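The Tub Chair Is Back, and It Wants a Pillow

Furniture makers have decided again that we should all sit in something round. The Zirkport showroom had three tub chairs by the door in August, and Livis now gives them two pages of its catalog. The top model, the Flusska, costs $1,598. For that you get a low back, a soft cover and no place to rest your head.

I sat in one for an hour with a book. The curved back holds your elbows nicely and does very little for your spine. Hence the pillow, which every store now adds and few include in the price. 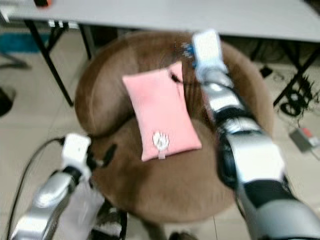

Brown upholstery, pink pillow: the low back curves around the seat like a horseshoe.

Pink on brown is a pairing I expected to dislike, and I don't. My doubts are about space. A rectangular pillow in a round seat never finds a flat side to lean on. Set it on a slant and it takes up room you were planning to use yourself.

Pelkonen sells a curved back cushion meant to fix this. It slid down twice before I finished my coffee. Try the chair bare, for longer than the salesperson would like, and then decide.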